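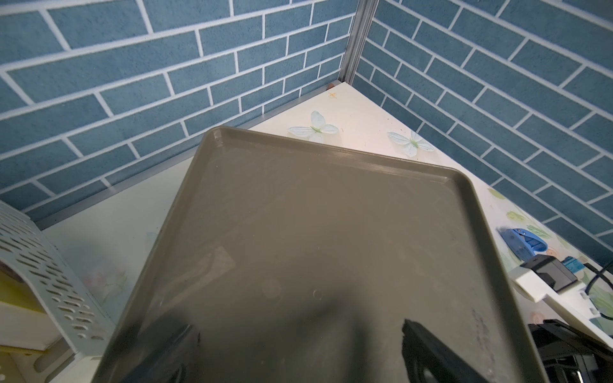
Figure 4. Tray on the station tabletop, gripper fingers at the near side.

Section 3. Preparing the Kitchen Station for a Visitor Demonstration

This section applies to open days and scheduled visits at the Loststead site. It assumes that the Jedley arm has been installed and tested as described in Section 2.

3.1 Before visitors arrive

1. Switch on the arm and wait for the start-up check to finish.
2. Set the speed limit to 200 mm per second. Do not use the normal working speed while guests are present.
3. Place the tray flat on the tabletop, with one corner toward the corner of the walls.
4. Route all cables clear of the path of the arm.
5. Load program 2913 and run it once without an audience.

Note: The tabletop is printed with a light pattern. If the program fails to find a small object, move the object to a plainer area and repeat step 5.

3.2 Small objects

Dark items with a narrow end are suitable for close viewing, as guests can follow the fingers easily against a pale surface. Present one item at a time

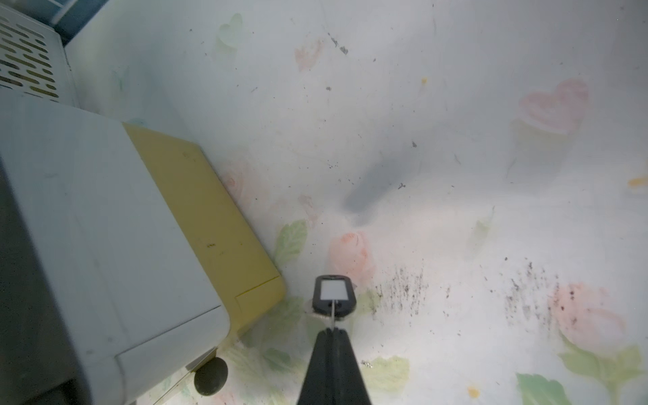 and allow the arm to return to its rest position before the next item is set down. The operator should announce each movement before it begins — guests tend to lean forward when the arm slows.

CAUTION: Keep hands out of the work area while the arm is powered. Items may be changed by the operator only, with the arm paused.

3.3 The tray

1. Confirm that the rim is free of grease.
2. Bring the fingers to the near edge of the tray at low speed.
3. Check that the drying rack is clear of the planned path.
4. Start the lift from the Cludar control panel. Keep one hand near the stop button until the tray is back on the table.
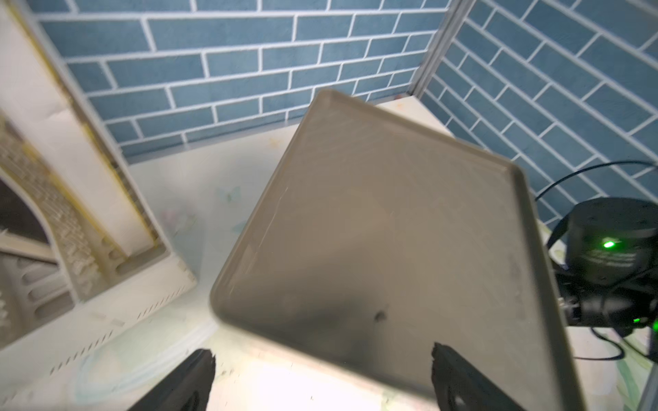
3.4 Closing the demonstration

1. Return the arm to rest and switch off motor power.
2. Wipe the tabletop and the tray.
3. Enter the visit in the Wanigasekara log, including any stops.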